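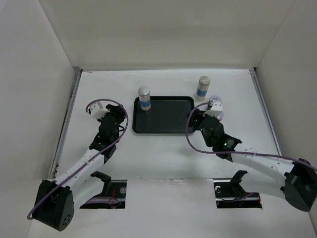
Black tray on the tabletop, two cans with blue bands.

Notebook, housing affordability group
2018-04-03

Picked up the Karneteck rental file again. Last entry was in November and I had left the vacancy column half coded, so the first hour went on working out what I meant by "V2". It means vacant at second visit. Have written that on the inside cover of the codebook.

The file now has 343 listings. All are within the Karneteck boundary as the municipality draws it, so the strip along the river road that people call Karneteck but which votes with Villanueva is out. I went back and forth on this. Rents on the strip are lower and leaving it out pushes the median up. For the first pass I am keeping to the official line and will run it again with the strip added, as a separate table.

Coding rules settled today:
Basement suites count as separate dwellings if they have their own entrance. Shared kitchen means room rental, code R, and it stays out of the median.
Where heat is included in the rent I take off 90 dollars a month to bring it level with the others. Hydro I leave alone, too few listings mention it.
Parking is 40 dollars where the ad gives no figure but says it is included. Same treatment in both areas.
Furnished units flagged F and left in for now. Most are near the college and I want to see what they do to the one-bedroom numbers before dropping any.

Duplicates are a nuisance. The same flat turns up on two sites with different square footage and sometimes a different rent. Matching on street number and bedroom count catches most of them. Where the rents differ I keep the later ad. Laneway houses get missed by the match as they often share a number with the main house, so those need to be done by eye.

Ran the Eva script on the cleaned file. It stopped on the postal codes again, the ones typed with no space. Fixed in the source file and not in the script, which is lazy, and it will come back the next time somebody pastes in a new batch. After that it went through without complaint. Output saved in the shared folder under the Karneteck name with today's entry noted in the log.

First look at the one-bedroom rents: there are two humps, the older walk-ups and the newer buildings near the station, with not much in between. The average falls in the gap, where there is hardly a unit to rent. I would sooner report the two groups on their own lines. Needs a proper cut-off year for "older" and the ads seldom give one. The assessment roll would have it.

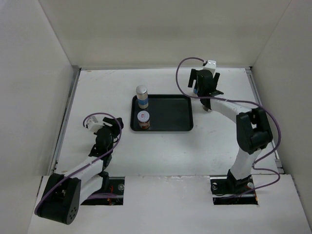

Does distance to the station explain the gap between the two groups?
Only part of it, going by the plots so far. Some of the walk-ups are just as close as the new buildings and still rent for less, so building age has to go in alongside distance before we say anything about location.

Villanueva next. Target is 100 listings so the comparison has something under it. The Modance building is a problem there, as the whole block came on the market together and would swamp the sample. Options are to cap the number of units from any one address, or to weight. Leaning toward the cap, it is easier to explain at a public meeting. Whichever we pick has to be applied to Karneteck too, and I have not checked how many buildings that would touch.

Income side not started. The census tables are by tract and the tracts do not line up with the municipal boundary on the north side. One tract is split by the rail line. Could assign it by where most of the dwellings are.

To do:
Space fix for postal codes, in the script this time
Laneway houses by eye
Year built from the assessment roll
Strip listings into their own sheet
Ask the planning office if the secondary suite register can be had as a spreadsheet, the PDF is scanned sideways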